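A few words after the interfaith supper

3/5/23

I've been meaning to write about the supper at Bivham for ages, and my tea's gone cold twice while I dithered! Edit Hegyi spoke first, about growing up between her nan's synagogue and the Uniting Church down the road, and you could have heard a pin drop. We had 82 for soup (bless whoever brought the extra bread) and I came home feeling hopeful about neighbours again.

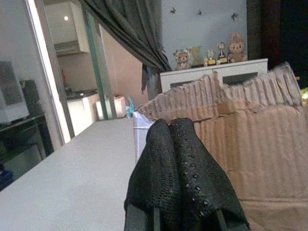
What's next

Edileuza is hosting in November, and her parish hall has a proper kitchen.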